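Burkach Community Workshop: progress report to the Tarar Fund
Period: January to the present

Dear colleagues,

With this report I inform you how the second part of the grant was used. The work concerns the tables and walls in the training room on the ground floor, as it was agreed in the plan.

The walls are painted. We chose a plain light colour without any pattern, and we did not put back the old shelves and notice boards. The painter, from the Astell company, needed 3 days more than he had promised. This delay did not change the price. The invoice was 279 for paint and labour together, and it is attached to this letter.

The tables are a more difficult matter. We kept the old tops and bought only new legs from Kemier, and in this way we saved 200 from the furniture line. The pale surface is good for the work, as small parts are easy to find on it. It also shows every mark. There are smudges and scuffs on the top, and one thin dark line which goes across it at a slant. I have tried soap, then a mild cleaning paste, on a corner of another table. The grey smudges became weaker there, but the scratches stayed as they were.

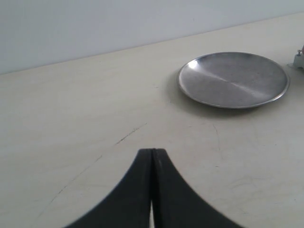 Shoaib Niazi replied to the draft of this report that he would prefer to leave the tops alone until summer, and to spend the saved money on lamps for the dark side of the room. In his opinion a table for learning will always have lines on it, and a new coating would look the same after one season.

I partly agree with him. The lamps are needed, and the evening group has asked for them two times. But I would like to keep a part of the sum for one test coating, on one table only. Tanveer Dogar has offered to do it without payment if we buy the material. The coating must dry for 20 hours, so it is best to do it when the room is closed.

I ask you to confirm if the saved money may be moved from furniture to lighting. The electrician can give us a price when we have your answer.

With kind regards,
Project office, Burkach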